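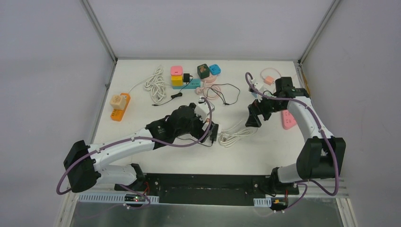 About Hollgate

Hollgate runs validator nodes for proof-of-stake networks. The company was set up in Cusamden by Maja Tokarz and Wian Steyn, and operates nodes at two sites, Cusamden and Bevgate. Each network has a primary node and a standby. Signing keys are held on separate machines with no public address.

We do not hold customer coins. Customers delegate from their own wallets and can withdraw at any time, subject to the unbonding period of the network. Commission is 8 per cent of rewards. There is no minimum stake.

Hui-mei Su is responsible for key management. Planned maintenance is announced on the status page 15 days ahead.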